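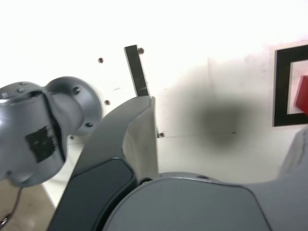
Ticket 1739: Excessive brightness at white wall, Room 16

Status: Open - awaiting contractor
Category: Lighting and decoration
Site: Gyamfi Building, ground floor
Month raised: October
Maintenance contractor: Lundetti

Summary of fault

Users of Room 16 report that the white wall is uncomfortably bright during working hours. The glare is strongest on the upper part of the wall and becomes less noticeable lower down. Two users have reported headaches. The wall was repainted over the summer in a Prastico white emulsion, and no complaints were recorded before that work.

Entry 1 - Helpdesk
The request was received through the Kundard portal and assigned to the Estates team. The requester was asked to confirm whether the problem is present at all times of day. The reply stated that it is worst between 11:00 and early afternoon, but that it is also noticeable after dark with the ceiling lights on.

Entry 2 - Estates
Room visited at 11:00. Ceiling lights were found at full output. The wall switch operated correctly, but the dimmer had no effect on the row nearest the wall. The remaining rows dimmed as expected. The blinds were closed fully and the brightness was reduced, though not to a level the users considered acceptable. Blinds left closed at the request of those present.

Entry 3 - Estates
The paint record was checked. The specification called for a matt finish on all walls in the room. The decorator's delivery note lists matt and soft sheen tins without stating where each was applied. A request for clarification has been sent to the decorator.

Entry 4 - Lundetti
Attended at 16:00. The row nearest the wall was found to have been connected to the unswitched side of the dimmer module, which explains the constant output. The module is also showing a fault light and should be replaced before the row is reconnected. Replacement part to be ordered. As a temporary measure the row has been isolated at the distribution board and labelled. Users should not attempt to restore it.

Entry 5 - Requester
The room is more comfortable in the late afternoon with the row switched off. Late morning remains difficult when the blinds are open. The users would prefer not to keep them closed all day, and ask whether the wall could be repainted in a less reflective finish or a slightly darker shade.

Entry 6 - Estates
The decorator has confirmed that soft sheen was used on this wall in error. It will be repainted in matt at no charge. The existing colour will be kept, as a change of shade would need separate approval and would have to be matched across the room. The request for a darker shade has been noted for the next redecoration cycle.

Outstanding actions

1. Lundetti to supply and fit the replacement dimmer module, then reconnect the isolated row.
2. Decorator to agree access times with the users of Room 16 before repainting - dust sheets to be provided by the decorator.
3. Estates to repeat the late morning visit with the blinds open once both items are complete.

The ticket will remain open until the repeat visit has been recorded.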